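Section 6: Looking after the flow rack at the Stutarus picking cell

Revision of 19 June 2025, prepared by Angelica Aquino

The flow rack feeds bins to the Stutarus arm by gravity alone, and a rack that rolls sweetly makes the whole cell a pleasure to run. Most of the "robot faults" we get called to at Pratwood turn out to be one sticky roller, so time spent here pays you back very quickly! You will need a soft brush, a lint-free cloth, the Broveo track gauge and an empty test bin.

6.1 Before you start

1. Finish the current pick and send the arm to its park position from the main menu (code 17).
2. Turn the cell key to SERVICE and take it with you.
3. Wait for the amber lamp to go steady.
4. Lift off any bins waiting on the tracks and stack them outside the marked floor area.

CAUTION: A bin on a sloping track will move as soon as its stop is released. Keep fingers out of the gap between the bin and the rollers.

6.2 Cleaning and checking the tracks

1. Brush each track from the high end to the low end. Loose bits of wrapping love to wind themselves round the roller pins.
2. Spin every roller with one finger. It should run freely and come to rest without a click.
3. Wipe the inside of the steel channel with the dry cloth. Do not oil the rollers. Oil picks up dust and you will be back here within the week.
4. If a roller drags, press it towards the sprung end, lift it out and fit a new one from the Heffernan spares box. The sprung pin goes on the side nearest the divider beam.
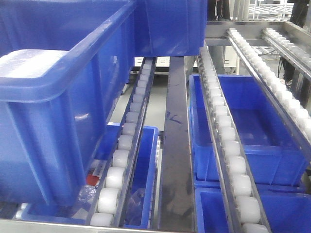
Do the bins underneath the tracks have to be taken out before cleaning?

Leave them where they are for a routine brush-down, then empty them afterwards so that no dust or scraps end up among the parts. Take them out only when you are changing a whole track, as you need the room to reach the lower brackets.

6.3 Setting the slope

This is the bit that makes the real difference, and it is very satisfying to get right.

1. Rest the Broveo gauge across the channel at the high end and note the reading.
2. Repeat at the low end. The difference should be 80 mm on the feed tracks.
3. To adjust, slacken both bracket bolts at the low end, move the track and nip the bolts up by hand.
4. Check again with the gauge before tightening fully. The track always creeps a little on the last half turn.
5. Place the empty test bin at the high end and let go. It should set off by itself and meet the stop with a soft bump.

NOTE: If the test bin hesitates halfway, look for a raised roller before you touch the slope. Ronaldo Fajardo spent an afternoon steepening a track last December when one pin had jumped out of its slot.

6.4 Teaching the pick point again

Any change of slope moves the bin slightly, so the arm must learn where it now sits.

1. Run a full bin down to the stop.
2. Turn the key to TEACH and choose Rack, then Pick Point, then Touch Off.
3. Jog the arm to the near corner of the bin at slow speed and press STORE.
4. Do the same at the far corner.
5. Run one cycle at slow speed with your hand on the stop button, then one at normal speed.

Write the cycle counter reading in the cell log along with your name. The last full service was at 3,605 cycles, signed by Do-yoon Seol.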